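Skalik Kitchen is a simulation package for testing robotic arms on household tasks, published by the British firm Giltham. It was first released in July and reached version 3 on February 14, 2021. The package supplies furnished virtual kitchens in which a single arm works at a counter among ordinary appliances.

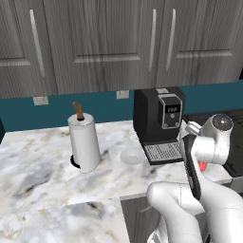 Licences are sold by the seat and run for 24 months. The standard edition contains 1,364 task layouts, grouped into 4 families: drinks, washing up, storage and cooking. The drinks family was designed by Simone Nogueira and covers work with mugs, kettles and coffee machines. Users may alter the starting position of each object — a feature missing from the first release.

A review by Seema Mathur in the trade journal Paewai praised the speed of the software but found its manual thin. Giltham later issued a longer guide.

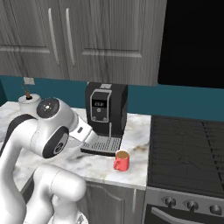 Can the package be used without a physical robot?
All layouts run on a desktop computer, and no arm needs to be connected.

A rival product, Grendell, covers workshops and does not include kitchens.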